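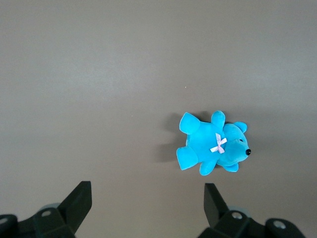 A blue plush bear on the gray work surface at Sendbridge, with the gripper's fingers open.

TAGS: Automation, Local Business

Sendbridge says it has recorded 1159 examples of its robot arm being guided to pick up soft toys, and that a learning system trained on them will be sorting returned goods by June. The evidence so far is thin.

The examples cover 213 toys. Every one was gathered at a single bench, one toy at a time, which is a long way from a crowded returns bin. Seven people steer the arm in shifts.

"More examples will get us there," said Evdokia Petridis, who runs the project. Asked how often the arm picks up a toy without a person steering, she said the figure was not ready to share.

Ginau, the warehouse firm named as first customer, would confirm only that it is "in talks."

Related
Pasaribu delays warehouse robots again
Five questions for Plullatis after its demo
Who pays when the sorting arm drops it?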